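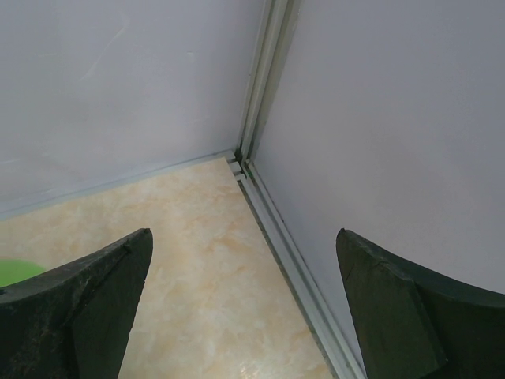
Amell grasping study - method review meeting
Minutes

Held 7/22/21, small meeting room, Tolport site
Present: the chair, the method lead, the data lead, two annotators, the statistics adviser, the Osagie representative (by phone), the minute taker
Apologies: the workshop lead

1. Minutes of the May meeting

Agreed as a fair record, with one correction. Under item 4 the word "confirmed" should read "reported". The statistics adviser asked for this and the method lead did not object, though he said he thought the difference was small. The adviser said the difference was the reason we were having this meeting.

2. Matters arising

The spare finger pads have come. The lamp over the enclosure has been moved back to where it was in May. The shared drive is still nearly full, and the data lead has asked again for more space.

The request to Osagie for their copy of the object list has not been answered. The Osagie representative said she had sent it twice. It may have gone to the old address. She will send it again while we are still on the phone.

(Received during item 3. It is the wrong version.)

3. The Prikton method: result to date

The method lead gave the result. In the Prikton method the arm makes a short look from the wrist camera before each attempt, closes the fingers part way, looks again, and then chooses whether to go on or to back off and start over. The plain method makes one look and goes.

The set now holds 3,027 attempts across both methods. On the objects that sit in the open part of the floor there is little to choose between the two. On objects close to the walls, or in a corner, the method lead's claim is that the second look cuts failed attempts by 38 per cent against the plain method. He would like this to go into the summary for Osagie as the main finding.

There was a long discussion. The main points were as follows.

The statistics adviser asked what counted as an attempt. Under the plain method every closing of the fingers is an attempt. Under Prikton, a back-off followed by a fresh start has been logged as one attempt and not as two. She said that if you let one side have another go and don't write it down, that side will do better. The method lead said that backing off was the whole idea and it would be unfair to punish the method for it. The adviser said she was not proposing to punish anything, she wanted both counts in the table.

The data lead said the back-offs are in the raw logs and can be counted, but it is slow work. The script that makes the summary table throws them away.

One annotator asked what counted as close to a wall. The protocol says the object is "within reach of a wall or corner such that one finger may touch it". She and the other annotator have been reading this differently. She marks an object as near the wall if the finger would touch when open. He marks it if the finger would touch at any point in the approach. They had not known this until last week. The method lead said the two readings would mostly agree. The adviser asked how he knew. He said he didn't, but it seemed likely.

The Osagie representative asked whether anyone had checked the result with the corners taken out. The data lead has done this, but only on the older part of the set. The gap between methods gets smaller. She would not put a figure on it in the minutes, as she has not checked the working.

The chair said that he had heard several good results in this room over the years and most of them had shrunk when somebody sat down with the logs. He would rather send Osagie a dull summary than a correction. The method lead said he was content for the figure to be checked but asked that it not be written up as if it were already in doubt. The chair said that in his view it was in doubt.

Agreed: the 38 per cent figure does not go to Osagie in the summary until it has been worked out again with back-offs counted both ways.

Agreed: the table will show open floor, wall and corner on separate lines.

Not agreed: whether the work should be called a finding or an early result. Held over.

4. The wrist view

The method lead said the second look works well because the wrist camera sees both fingers and the gap between them, so the model can judge where the fingers are against the object with no outside camera. The plain method has the same view and uses it only once.

The second annotator said the view is good for things between the fingers and poor for things outside them. A finger can cover most of an object lying off to the side. In those cases he has been guessing at the outline, and he thinks the model probably is too. He would like a mark for "partly hidden by a finger" in the labels. At present there is only "visible" and "not visible", and he has been putting anything he can see a bit of under "visible".

The adviser asked whether hidden objects turn up more often under one method than the other. Nobody could say. She asked for this to be looked at before any claim is made about the second look "seeing more".

The data lead raised the floor. It has a marble pattern with a bit of shine to it, and she has wondered whether the model has learned this floor and these pale walls instead of anything about corners. The method lead said the floor was chosen so as to be harder than a plain one. The data lead said it might be harder on the first day but it is the same floor every time. All the runs have been made in the one enclosure.

The Osagie representative said that their own bench has a plain mat and no walls to speak of, and she would be surprised if the result came across. The method lead said that with no walls there was no wall effect to bring across. She said that was rather her point, and asked what Osagie would then be getting out of it.

Agreed: add a label for objects partly hidden by a finger, to be used from now on. Older frames to be gone back over only if there is time.

Agreed: a run on a different floor is needed before the final report. The method lead asked for it to be noted that this was not in the plan and that no hours have been set aside for it.

5. Wear on the fingers

Short item. The workshop lead sent a note asking whether finger wear is being recorded. It is not. The finger surfaces are scuffed and the note asks whether grip on smooth objects has changed since the work started. If all the plain runs had been made first and all the Prikton runs later, or the other way about, wear would matter a good deal.

The data lead said the methods were swapped every session, apart from a stretch of 11 sessions in May when only Prikton was run, so as to catch up on numbers. The adviser asked why this was not in the protocol. It was thought to be too small to mention. She asked that it be put in.

Agreed: the May stretch to be marked in the set, and the table worked out with it and without it.

Agreed: new pads not to be fitted until the check runs are done, so that nothing else changes half way.

6. The press note

The Tolport office has drafted a note for the website which says the robot "thinks twice before it grabs". The method lead quite likes this. The adviser does not. The chair said it could not go out while item 3 was open and asked that the office be told today. The phrase "human-like care" in the second paragraph is to come out in any case.

7. Any other business

The second annotator asked if the labelling could be moved to the mornings, when the room is quieter. No objection.

The Osagie representative asked that future figures be sent with the counts behind them and not as percentages alone. Agreed.

The method lead asked for it to be minuted that he still expects the result to hold. So minuted.

8. Actions

Data lead: count the back-offs from the raw logs and rebuild the table both ways.
Data lead: mark the May stretch of Prikton-only sessions.
Both annotators: settle one reading of "close to a wall", write it down, and label the same 2 sessions apart from each other to see how far they agree.
Statistics adviser: look at whether partly hidden objects fall evenly across the two methods, once there are labels to look at.
Method lead: put the May stretch into the protocol, and cost the run on a different floor.
Osagie representative: send the right version of the object list.
Chair: speak to the Tolport office about the press note.
Minute taker: correct the May minutes and send them round again.

9. Next meeting

To be fixed once the back-off count is done. The data lead would not give a date.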